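Teaching the Trevow arm to wipe a table 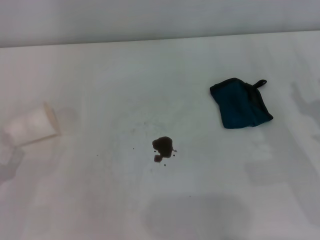

Why start with wiping when most people start with picking up blocks? A block either gets picked up or it doesn't, and I had done that with the last arm. I wanted a job where the machine has to look at something with no fixed shape and then keep pressing on it evenly.

The paper cup, the dark spill and the teal cloth are the whole task as it stands. The arm has to stand the cup up, fetch the cloth, wipe until the table is white again and put the cloth down somewhere sensible. At the moment it can do two of those four on a good evening and one of them on a bad one.

For anyone new to the blog, Trevow is the name of the house and became the name of the arm because I wrote it on the box of motors when they arrived. It has six joints and a two-fingered grip, all printed at the shared workshop in Palldale apart from the shoulder bracket, which I had to have cut from aluminium after the printed one split along the layers. The motors are hobby servos. The control board is a Paewai, the older one with the screw terminals. I paid 109 pounds for it second-hand and it has been the least trouble of anything in the build.

The table

The white top was a mistake in some ways. It is very good for finding a brown spill, because anything dark is either the spill or a thing I left there. It is very bad for finding a white paper cup. Lying on its side the cup gives the software a thin beige rim and some soft shading to work with, and for the first fortnight it mostly ignored it. I could have bought red cups. Ruby-Lee Tipoki at the workshop said to leave the white ones in and fix the lighting, so I moved the lamp lower and to one side, and the shading down the side of the cup got stronger. That helped more than any change I made to the code that month.

Lowering the lamp gave me shadows instead. Soft grey patches fall across the table from things standing well clear of it, and the first version of the spill finder treated the darker ones as liquid. It would carefully wipe a shadow, check, find it still there and wipe it again. I stopped it after six passes. The fix was dull. I now look for how brown a patch is before I look at how dark it is, and I throw away anything with a blurry edge. A spill has a hard edge. Shadows at that distance don't.

The small droplets are still a problem. Any speck under a certain size is thrown out as noise, and the droplets that splash away from the main puddle are often under it. If I lower the limit it finds dust. For now the arm wipes the main pool and then makes one wider loop round the outside on the grounds that droplets are usually near where they came from. It is crude but it gets most of them.

The cloth

I have spent longer on the cloth than on everything else put together. It starts folded flat, and a flat cloth is hard for two stiff fingers to get hold of. Going straight down on the middle just pushed it about. What works best is to come in at a corner, press, drag inwards slightly so that the fabric rucks up, and then close. There is a small black loop on one corner and I had high hopes for that, as it sticks out and looks like a handle. In practice the cloth hangs from the loop in a long point and you can't wipe anything with it. I use the loop only to work out which way round the cloth is lying.

Once it has hold of the cloth the arm wipes in overlapping strips from the outside of the spill towards the middle. I had it going from the middle outwards at first and it spread coffee over an area the size of a dinner plate.

Pressure is done by watching the current on the elbow servo. If the current goes up the arm is pressing harder, near enough. I take 35 readings a second and average them, and anything over the limit lifts the wrist by a millimetre. A proper force sensor would be better and I have been looking at one from Fodoldale, but it costs more than the rest of the arm and I would have to redo the wrist to fit it.

Practice runs

The arm learns the cloth grab from examples, which I give it by moving a second, smaller arm by hand while the big one copies. I set myself a target of 1,000 of these by June. It is a tedious job and I do it with the radio on. I put the cup and the cloth in different places each time and try not to fall into a pattern, though I checked the log and I clearly favour putting the cloth on the right. I am going to roll dice for the positions from now on.

Cold coffee is fine for the spills. I tried water with food colouring in it and the colour stained the tabletop, so don't do that. I also tried gravy browning, which was a good colour but too thick, and the cloth went stiff overnight.

Still to do

The cable to the wrist catches on the elbow when the arm reaches right across the table, and I need to clip it further back. The rubber pads on the fingers are wearing smooth. I have some bicycle inner tube to cut up for new ones. Standing the cup up works if the rim faces the arm and fails nearly every time if the base does, so the next batch of examples will be all cups facing the wrong way.

Several people have asked for the print files. The finger and wrist parts are ready and I will put them up once I have corrected the hole for the second wrist screw, which is too tight on the current drawing. If you have already printed that part from the old post, run a 3 mm drill through it.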